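Teaching by Hand: Your Questions
Belumden Home Robotics Group, Dastitthorpe

Do I need to know how to code?
Not at all! You do the chore, the grippers record it, and the robot learns from the recordings. If you can open a drawer, you can teach one.

Handheld grippers or remote control - which should I start with?
Handheld, almost always. You feel the weight of things through your own wrists, and new people get comfortable in one visit. Remote control (we use the Killent station upstairs) is great once you want to see what the robot's own arms can and can't reach.

How many demonstrations does a task need?
It varies a lot. Folding a towel took us 1000. Our shared set stood at 3856 at the end of March, and we love watching it grow.

What if I fumble?
Keep going! Rosario Sala, who trains our new people, likes a recovered slip, so please don't delete it. If you drop something and can't reach it, stop and start over.

Any tips for drawers and doors?
Slow down right before contact, and keep the markers on both fingers in view of the camera.

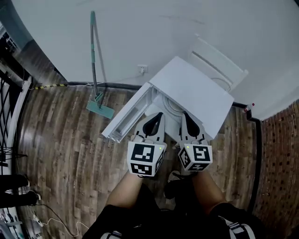

Pull straight, pause for a beat at the end, then let go cleanly. We ask for four good pulls before you change where you stand, and after that go wild - kneel, sit, come at it from the side.

Who do I ask about bookings?
Katia Cattaneo keeps the schedule and is happy to pair you with a partner.

Recent
Packing a lunch box with Cirillo
Why we re-record in the evening
Remote control: first hour notes

This site uses cookies to remember your settings. OK

Contact | © 2026 Belumden | Back to top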